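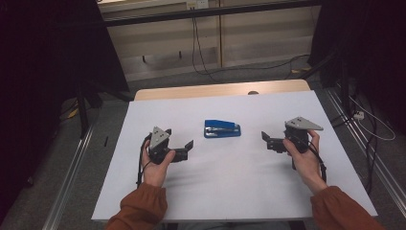 Session 4: Licensing conditions and tailings storage

Reading: Magalhães, course pack, pp. 60–74. Bring the Badden permit extract.

4.1 What a mining permit does

A mining permit gives the operator the right to extract ore within a stated boundary. It is separate from the environmental licence, which sets limits on discharge, dust, noise and water use. In most systems both must be in force before ground is broken. Students often confuse the two when reading press reports, where "the licence" may mean either.

Conditions fall into two groups. Design conditions fix how something is built, such as the slope of a dam wall or the thickness of a liner. Performance conditions fix a result, such as the highest permitted level of sulphate in a stream. Design conditions are easy to inspect but go out of date. Performance conditions leave the method open and depend on good sampling.

4.2 The Kekerton case

Galtik applied to reopen the Kekerton copper pit with a new tailings store in the upper valley. The licence as granted had 113 conditions, most of them carried over from the earlier Badden licence. Aparecida Furtado's review found that several of these referred to a river gauge that does not exist at Kekerton. The regulator reissued the text in January.

Points to note from the case file:

The store covers 257 hectares at full height.

The crest of the main wall stands at 1436 metres above sea level, which puts it above the winter snow line. Spring melt therefore controls the size of the spillway — annual rainfall is a poor guide.

The closure bond was set before the final wall height was agreed, and was not revised afterwards. 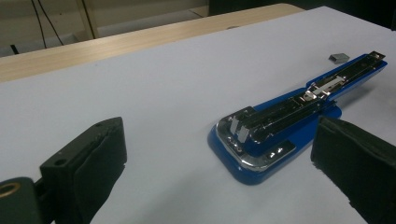
4.3 Baseline data

A baseline is the record of water, soil and air quality before work starts. Without it, a later breach is hard to prove, as the operator can argue that the metal was already present in the rock. This is a real difficulty in old mining districts, where drainage from earlier workings may exceed the new limits from the first day.

Minimum content for a water baseline: flow, pH, dissolved metals, suspended solids. Samples should cover at least one full year and include a control point upstream of all workings.

4.4 For the seminar

Read conditions 12 to 31 of the Badden extract and mark each as design or performance. Some are mixed — split these and label the parts. Then redraft one design condition as a performance condition, stating the sampling point and the interval between samples.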